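Notebook, bench 2, December

Spent the morning on the equipment list for next year. Stela wants a first version before the break so she can put it against the Clundisham money, and what I had was a page of scribbles and three quotes in different formats. Writing it out properly so that the rest of you can argue with it.

What we have now: two hand-held grippers, both built here, and one table. The grippers work. The trouble is that they are slightly different from each other. The second was put together after Darius changed the finger mounts, so the fingers from one will go on the other only with a bit of filing. That was fine when it was just the two of us using them. It will not be fine with students on the bench from February.

What I think we need, in the order I would buy it:

Grippers. Four more, all to the later drawing, which brings us to 6 with the first one refitted to match. Printing the bodies ourselves is still cheaper than sending them out, but it ties up the printer and Leif has a claim on it until the end of January. Rirau will print them in one batch and have quoted 1,060 for the four, bodies and fingers, without screws. I asked whether that included finishing the holes. It does not. Add an afternoon of somebody with a hand drill.

Pads. This is the line I keep getting wrong. In the last budget I put the pads under sundries and we overspent it by spring. They are a wear part and should have their own line. The plan is to order them as cut pieces, 80 to a pack from Vustum, two packs to start. Cutting our own from sheet saves a little and gives us edges that do not sit properly inside the rim of the finger. I have done enough of that.

Screws. Same size throughout, please. At present there are two lengths in the same drawer and the long ones bottom out before they grip. Throw the long ones away or put them in the mixed tin.

Went over to the table before lunch to check the finger faces and see whether any of this could be trimmed. The corners are slightly worn along the top rim, which I can live with. The fuzzy pads are what matter, and I would like spares in the drawer before anyone new starts.

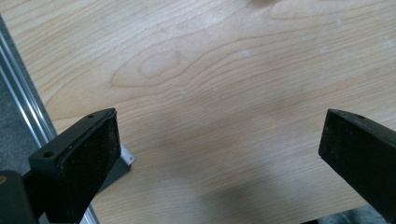
Octavian read the list over the top of his screen and said he would hold back two of the four grippers and spend the difference on a second table, because six grippers round one table means four of them sitting in a box. He also thought the Rirau price was fair for the bodies and too high for the fingers, and asked why we were paying anyone to print a part that takes so little time on our own machine.

Fair points. On the fingers he is probably right. I wrote to Rirau after lunch asking them to split the quote into bodies and fingers. If the fingers come out as dear as he expects we will do those in-house, in the evenings, and keep out of Leif's way.

On the table I am less sure. The top is the cheap part. The rail costs more, and then it has to go somewhere. The only free wall is the one by the sink, and moving the shelving there means emptying it first. Measured the space anyway: a table of the same size would fit with the door open, just, but you could not get a trolley past. A narrower one might do. Asked Ronaldo to price aluminium extrusion in our usual profile, cut to length, for both sizes.

Things I have left out on purpose: the arm. Everyone asks about it. The Bălan people have offered to lend us theirs for a month in the summer, and I would sooner find out then what we need than guess at it now and be stuck with the guess. If it goes in at all, it goes in as a separate request with its own case, and not as a line under grippers.

Also left out: new lamps. The lower half of the table is in soft shadow with the grippers over it, and we could move a lamp we already own before asking for another.

Still to do:
Split quote from Rirau (asked, 2.40 pm)
Extrusion prices, both sizes – Ronaldo
Vustum delivery time on the pads, and whether they close over the holidays
Check with Darius that the later drawing is the final one. He mentioned moving a screw hole. If so, nothing gets ordered until it has moved.
Send the list to Stela with pads on their own line

4.15 pm. Darius says the hole is staying where it is. Drawing is frozen, and I have put a copy in the shared folder under grippers, later version. Please print from that one and delete whatever is on your desktop.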